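Zesby releases remote-control kitchen demonstrations, and sets out what they do not show

Zesby has this month opened up Felik, a set of 600 demonstrations of kitchen tasks in which a person steers a simulated robot arm by remote control and the software records every movement. The set can be downloaded from the Clerumano project page, along with the tools used to record it.

The company is making no promise that a robot trained on these recordings will be of use in anybody's home. Clerumano set out to answer a smaller question: how much of a demonstration is the task, and how much is the habit of the person holding the controller? The answer so far is uncomfortable. Operators pause in odd places, approach handles from whichever side suits their wrist, and correct themselves halfway. A policy trained on the recordings tends to copy the lot.

Zesby recorded 3761 attempts in all and threw most of them away. Earlier releases in this field have often published only the tidy runs and said little of the rest. Felik comes with a log of the rejected attempts and the reason each was dropped - dull reading, but the company thinks it more useful than another success rate.

Guiding a real arm by hand was tried first, on the Bashir test bench, and given up after 12 sessions. It felt natural to the operators. It also put their forces into the data, and those were hard to take out again afterwards. Remote control is slower and more tiring, and Zesby does not claim it is better for every job. Nor should anyone assume that a grasp learned in simulation will carry over to a real kitchen, where surfaces, weights and lighting are less forgiving. Tests of that kind have not begun.

The recordings are free for research use. Commercial users should contact the Zesby press office, which can also supply the rejection log on request.

Stills from Felik, simulated kitchen:
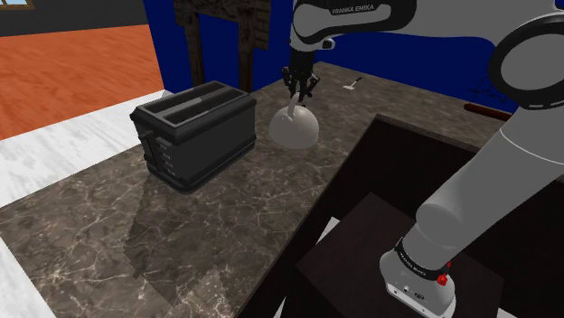
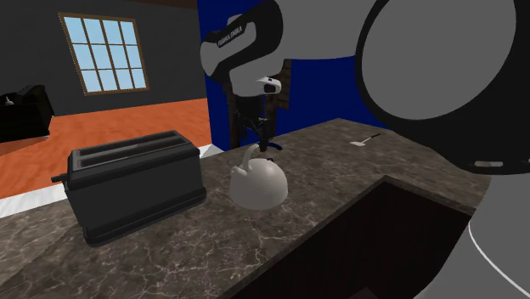
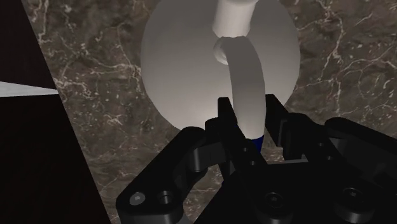 Bashir, which lent the test bench, was asked to comment and replied that publishing the failures was welcome but that a log written by the same people who did the steering would need checking by someone else, and that it would hold back its own view until a policy trained on Felik had been run on a real arm.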